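Notes from the Back Workshop

Hello again, and thank you to everyone who wrote in after the last newsletter about squeaky drawers (I now own more tins of wax than any person should). August has been all about the shelves for me. I've been meaning to sort out the workshop shelving since before we moved the Tawhiri orders over, and on Tuesday I finally ran out of other things to do.

The trouble is round things. Boxes are easy, you push them up against each other and they stay where you put them. But we have lids, domes, covers, dials, all sorts of stuff with a curved face and a rim, and they roll, they slide, they end up leaning on whatever is next door. Heriberto Rengifo wrote to say he stands his up like plates in a rack, with a bit of old felt between them. I tried it and I like it a lot for the small ones! For anything wider than a dinner plate I still want it held from underneath, with the face well away from its neighbors.

My other big discovery is colored edging. Hermine Mayrhofer has been going on about this for years and I should have listened. You pick one color per row and run it along both long sides of the board, and suddenly you can see at a glance where the shelf ends, even in that gloomy corner by the door. I bought a 300 foot roll from Ameck and went through almost 175 feet of it before supper.

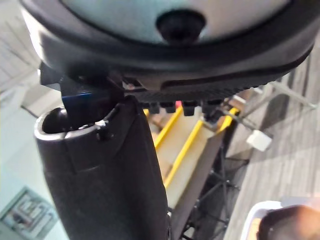 Black rim, pale face, and a board with bright yellow edging behind.

Yellow is my favorite so far. I tried a green on the top row and it vanished against the wall, so that's coming off again next week. If you're doing this at home, wipe the boards down first and let them dry overnight, and press the edging on from the middle outward. I started at one end like a fool and had a bubble the size of a walnut by the time I got to the other.

A few of you asked about feet and pegs. Yes, do look at the underside before you put anything away! Little pegs catch on the lip of a shelf, and if you drag the piece along you'll have a scratch in the board for good. Lift it, set it down, done. I've got 3 boards with my own scratches in them to prove it, all from the old Nerkora batch.

Still to do: the bottom row, the Dikell crates, and a proper home for all the small red bits and pieces that keep wandering off. If you have a clever way of keeping small parts together that doesn't involve jam jars, please write and tell me. I've run out of jam.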